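Filed under: Play & Learning > Pretend Play
Print this page | E-mail this thread

Toy kitchens: when do they drop off?

rattana_t
Sep 8, 2022
My daughter is nearly three and her gran wants to buy her a play kitchen. Is it worth it at this age, or will it be a coat rack by April?

Brorkosau
Buy it! Ours got used every single day from 2 until well past 7, and the neighbours' kids still head straight for it (mine is the old Zoltham one, colour long since rubbed off the knobs). Best thing we ever brought home.

juwon_na
Going to disagree a bit. We had the big kitchen and it ate half the lounge room. What my two really loved was the food. A box of bits on a low table and they were set for the whole arvo.

Brorkosau
But the oven door! Opening and shutting it is half the fun!

juwon_na
Sure, but you can get a little oven on its own. No need for the full wall unit with the sink and the fake phone.

Yichen X
With juwon on this one. Small pieces, lots of them, and don't be fussy about sets matching. Ordinary blocks make brilliant food. My son's favourite meal to serve me is cubes on a plate, and I've been told very firmly which one is cheese.

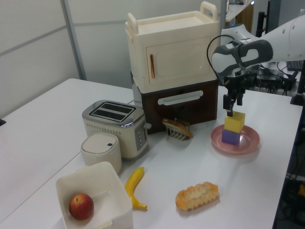 He also charges me 814 dollars for it, and I have to pay before I get a fork. I'd put the money into plates and bread and skip anything with batteries.

rattana_t
Love this, thanks all. Gran has her heart set on the oven, so oven and a box of food it is!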